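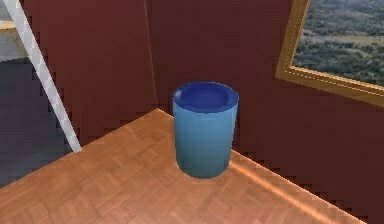

Gidow today released Grumska, a planning and perception tool for robots that work in homes and kitchens. It is tested in simulated rooms before any hardware is used. The simplest test uses one blue cup on a parquet-patterned table, with dark red walls behind. Harder ones add glass and clutter. The release includes 3,349 test rooms and 44 planning tasks.

"Clear objects are still the hardest for our software to place," said Leonor Fonseca, head of perception.
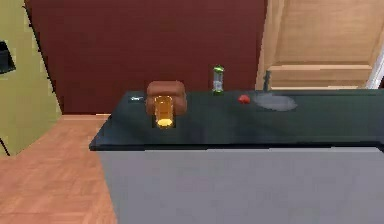
Simulated kitchen island with sink, amber glass and green-capped bottle.

Grumska is available to download now.

Press contact: Martim Bastos

Last updated: December 7, 2025

Recent releases
Gidow opens Erkden test site
Hajji control library updated

Home | News | Products | Contact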